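4. Swapping the processor

Caution: power cord out, wait 30 seconds, touch bare case metal before you reach in. Keep fingers off the socket pins.

4.1 Lay the tower on its side, panel off, inside facing up. Clear any crumbs or bits from the board near the socket.

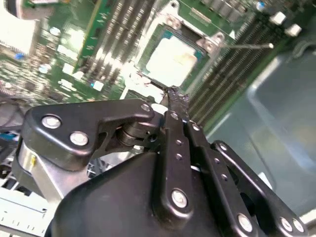
Soft brush only, no canned air. Keep the old cooler screws in a cup, you'll need them agian.

4.2 Find the socket. Square, metal frame, up from the blue drive latch side. 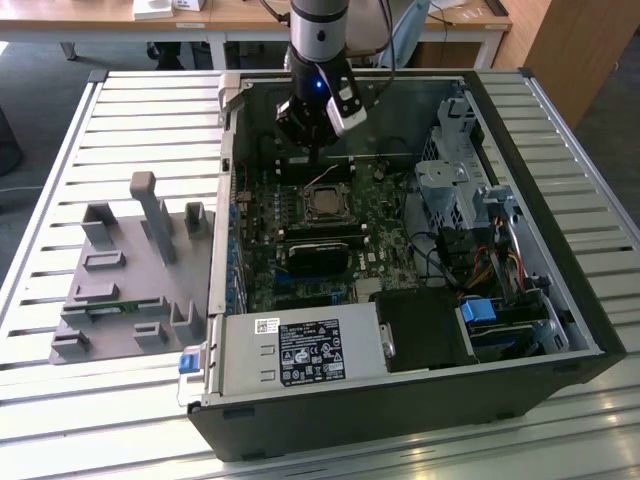
4.3 Lever out, load plate up. Hold the chip by its edges, line up the notches, lower it straight down. Dont slide it.
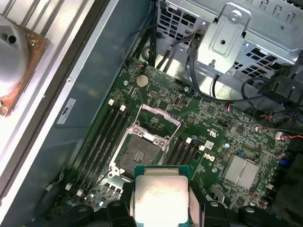
Fig. 3. Processor held near the open socket, load plate raised.

4.4 Plate down, lever back under its hook. Check the power cables are clear of the board.
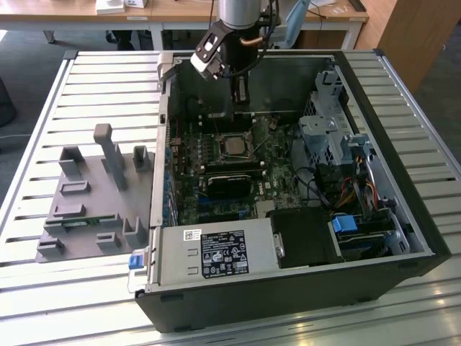
4.5 Wipe the chip top, new paste, cooler on. Stuck? Ask Kerttu Juntunen, bench 17.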